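Mofokeng Orchards Opens Pick-Your-Own Season and Adds Saturday-Free Pickup Plan for Home Canners

DUNTON, Jul 6, 2020. Mofokeng Orchards will open its pick-your-own rows to the public this month and will begin selling canning boxes by advance order. The orchard grows peaches, sour cherries, plums and early apples on 74 acres outside Dunton. Picking hours are 8 a.m. to 2 p.m. daily, weather permitting, and the last tickets are handed out an hour before closing.

Sour cherries are ready first. Peaches follow, starting with the clingstone types and moving to freestones later in the season. Plums come in small amounts and are sold mostly at the farm stand. The orchard had a frost in May that thinned the crop on the lower rows, and those rows will stay closed this year. The upper rows came through well.

"The fruit is a little smaller on some trees and there is less of it down by the creek," said Hendrik Sithole, orchard manager. "We would like people to pick from the rows we point them to. The flags are yellow for open and red for closed."

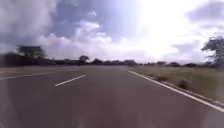

Mrs. Pustel wrote to the farm stand that she has put up peaches from the orchard every summer and would take smaller fruit over none, as long as the freestones are sold by the half bushel again. They will be. Half bushels were dropped last year when the boxes ran short, and the orchard has ordered enough to last through the apples.

Canning Boxes

The canning box is new. Each one holds 23 pounds of ripe fruit, sorted for size and packed the morning of pickup. Customers may order peaches, sour cherries or a mix of the two. Fruit with small marks on the skin goes into the canning boxes and is priced lower than table fruit. Bruised or split fruit is left out.

Orders must be in by noon two days before pickup. The orchard will pack up to 234 boxes a week while the fruit lasts. There is no membership fee and no need to sign up for the whole season. Unclaimed boxes are sold at the stand the next morning, and the deposit on them is not returned.

Every box comes with a printed sheet giving the variety, the picking date and how long the fruit should sit before it is used. Most of the peaches will need a day or two on the counter. Sour cherries should be pitted and processed the same day if possible. The orchard does not print canning recipes and asks customers to follow a current, tested guide for times and jar sizes. 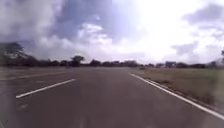
Pickup for canning boxes is at the packing shed, which has its own entrance on the north side of the property. Pick-your-own visitors should use the main gate by the farm stand. Drivers coming from Dunton will have flat, straight road with a solid white line along the right side, and the shed entrance is past the main gate, on the same side. Signs will be out during open hours. Please load from the shed dock and leave the farm lane clear for tractors.

For Visitors

Containers are provided and included in the price of the fruit. Outside buckets and bags are not allowed in the rows this season. Ladders are for staff only. Most of the trees are on dwarfing roots and can be picked from the ground by an adult.

Face coverings are required at the stand, in the shed and at the weigh table. They are not required in the rows when households keep six feet apart. Hand-washing stations are at the main gate and beside the restrooms. Dogs are not permitted, with the exception of service animals.

The wagon ride and the cider tasting are canceled for the summer. A decision on the fall tasting will be made when the early apples are in.

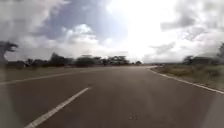
New Plantings

The orchard is also planting a block of Evinia, a late yellow peach it has been trying on a few trees near the packing shed. The fruit is firm, separates cleanly from the stone and ripens after the main peach crop is finished. A small quantity will be sold at the stand this year by the quart, one quart to a customer. The new trees will not bear a full crop for several seasons.

"We wanted something to sell in the gap before the apples," Sithole said. "It holds its shape in the jar, and that is what our canning customers ask about."

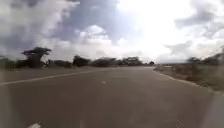 The road near Dunton.

About Mofokeng Orchards

Mofokeng Orchards is a family-owned fruit farm that has sold to the public since 2000. Its farm stand carries the orchard's own fruit along with eggs, honey and sweet corn from neighboring farms. Prices, open rows and the canning box order form are posted at the stand each morning. Orders may also be placed by phone during stand hours.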